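Stop grading the demo

3/9/20

I teach the second-year robotics elective at Mindow, and I judge at the Hovville student meet when they ask me. Between the two I have watched a lot of student projects get their marks, and I think we are giving those marks for the wrong thing.

The usual way to grade a robot project is a demo. The team gets a slot, the robot does its task, and the judges write down a number. If the arm picks up the object, the team does well. If it drops the object, the team does badly and spends the drive home talking about the one run that failed.

One run says very little. A picking system that works half the time will look perfect to half the people who see it. A team that has spent the whole of February on its grasp planner can lose to a team that got a lucky bounce. Students know this, and they act on it. They choose the objects that are easy to hold. They put them in the same spots every time. They learn what light the robot likes and ask for that corner of the room. By the end of the term they are very good at giving demos and they have stopped finding out what their robot can't do.

At Mindow we changed the rules 2 years ago. A team of 4 students now has to log 1000 pick attempts before the end of the course. Every attempt goes in the log, including the ones where the gripper closes on air and the ones where someone hits the stop button. The students don't choose the objects. They come out of a shared box, and they get tipped into the bin by a member of another team. The grade comes from the log and from a written report on the failures. We still hold a demo day for families, and it is worth nothing.

Some people on the Hovville side don't like this. They say it is dull, and I agree that it is. Attempt 600 looks a lot like attempt 599. They also say that students sign up for robotics to build things, and that we will lose them if we turn the course into record keeping. We did lose a few. The rest wrote better reports than I had seen before, and they argued about real questions, like whether a grasp that holds for a moment and then slips should count.

A stronger objection is cost. A school with one arm can't give every team that many attempts, and a school with a small hobby kit may burn out its motors trying. I don't have a full answer. Our teams share hardware and sign up for late hours. A smaller school could ask for 70 attempts and still learn far more than it would from a single run. The number matters less than the rule that all of them get written down.

The Acharya Cup has said it will look at its scoring before the next season, and the Mustitton club already keeps a run log for practice. I would ask both to make the log part of the score. It doesn't have to be the whole score. Even a third would change what teams do with their evenings, and the students would leave with a record they could show to an employer without having to hope the robot behaves that day.

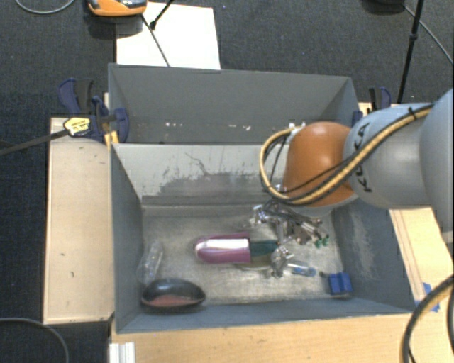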